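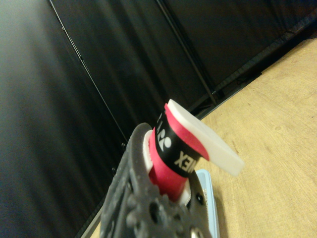 Regripping at the club: notes for the Skustbridge evening
August 28, 2020

Slide 1. Welcome. Talk is short, then we do two rackets at the table.

Slide 2. When to change a grip. Look for shine, flat spots, or an edge lifting near the top. Players on court twice a week should check in December, halfway through the season, and again before summer.

Slide 3. The roll. Yonex grip tape, red with a black band. Point out the pale tab at one end. Ask who has lost the start of the tape and picked at it with a fingernail. Pass a roll down each row.

Slide 4. Wrapping. Start at the butt cap. Keep steady tension and overlap the edge by 2 to 3 mm. Left-handers wrap the other way. Go slowly past the first two turns, most mistakes are there.

Slide 5. Stock. Clurow will order up to 100 rolls for us. We used 80 last season, counting the juniors. Edia court keeps its own box, so don't take from it.

Slide 6. Old tape goes in the bin by the door, not on the bench.

Questions, then move to the table. Scissors are in the Nic Aodha cupboard.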